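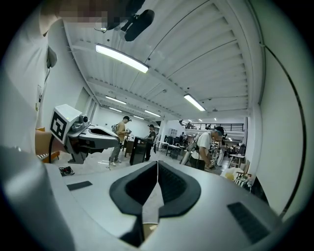
Pronholm Office wrote:
> Our delegation of four will visit the Lambrakis offices in Lisbon in May. Should we expect the first meeting to open with business, and is it proper to use first names?

Members are advised to allow time for general conversation before the agenda is raised. Portuguese hosts will generally expect a title and surname until they propose otherwise, and university titles are in common use. Business cards should be exchanged at the first introduction. Lunch may run well past 2 p.m., and no decision should be pressed at the table.

The revised country notes (64 pages) may be requested from this list.

Protocol Desk
Gondstead Trade Association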